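Small Kitchens & Home Cooking Forum > Lunches and Leftovers
Thread: Packed lunch sandwiches going soggy by noon, what am I doing wrong?

fontana_flats
Posted 10/3/20
Posts: 200

OK so I've been bringing my lunch to work since the spring and I am losing the battle with soggy bread. I make everything the night before (I am not a morning person, please don't suggest it), wrap it up, fridge overnight, and by noon the bottom slice is basically paste. Usually it's tomato, lettuce, cheese, sometimes turkey. Plain white bread from the Ilon bakery outlet, mayo on both sides.

I've tried toasting it first and then it's just soggy toast. Help!

casserole_kid
Posts: 2,823

Tomato. It's always the tomato. Slice it, salt it, let it sit on a paper towel for ten minutes, pat it down. Or carry it separately and put it in at lunch. I have a tiny jar just for tomato slices and my coworkers can laugh all they want.

mustardseed
Posts: 681

I'd go the other way and look at the spread. Butter, edge to edge, cold from the fridge so it goes on thick. My grandmother made lunches for a whole road crew and she buttered everything, even peanut butter sandwiches. Mayo has water in it and butter mostly doesn't. I do carrot and lettuce a lot in the fall and they hold up great as long as the lettuce is bone dry.

I also cut mine in triangles before they get packed. I know people say that lets the filling dry out, but I like a little air in there. Love a triangle.

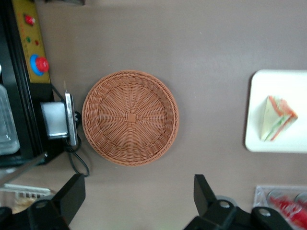 Sandwich wedge on the white plate, wicker basket next to it

casserole_kid
Posts: 2,823

Butter has water in it too, just less. And I'm sorry but cold butter on soft white bread is how you get holes in your bread. Cream cheese does the same job and spreads better.

mustardseed
Posts: 681

You get holes if you're in a hurry, lol. Cream cheese and turkey, no thank you.

trolar_road
Posts: 1,021

Can I be the one to say that the wrap matters more than any of this? I used to put mine in a hard plastic box and there was always a fog on the lid the next day. All that drips right back down. Switched to parchment with a rubber band and it got so much better, and the parchment doubles as a placemat at my desk. I buy the Casa brand, the flat sheets and not the roll, because the roll fights me.

fontana_flats
Posts: 200

Hm, I've been using the box! One of those deep ones with the snap lid. Never thought about the lid.

casserole_kid
Posts: 2,823

Parchment dries out the edges. If it's sitting overnight I want plastic wrap, tight, no air pockets. I've done this for years with two kids and the crusts are still soft at lunchtime. 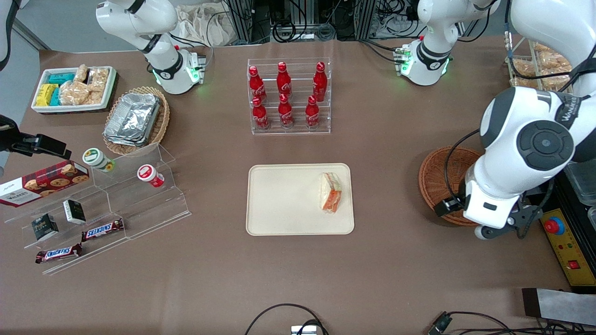 And if you do go with plastic, let the fillings get cold first. If you cook your own chicken and slice it warm, you've made a little steam room and no wrap on earth will save you. I cook mine on my day off, chill it whole and slice it the next day.

trolar_road
Posts: 1,021

We'll have to disagree on plastic. I get the same fog in it that I got in the box. Maybe my fridge runs weird, it does freeze the eggs on the top shelf.

mustardseed
Posts: 681

Move the eggs!!

fontana_flats
Posts: 200

Update, I made two last night. One with butter, in parchment. One with mayo in plastic wrap, tomatoes salted and patted. Ate half of each for lunch. The butter one had the better bread, but the edges were kind of stale. The plastic one was softer all over and a tiny bit damp in the middle, nothing like the paste though. Tomorrow I'm doing butter AND plastic AND the tomato thing.

casserole_kid
Posts: 2,823

So I was right about the tomato.

mustardseed
Posts: 681

And I was right about the butter. Try it on rye sometime, it's a sturdier bread to begin with. Does the outlet carry rye?

fontana_flats
Posts: 200

They do, but it's usually gone by the time I get off work. I'll look.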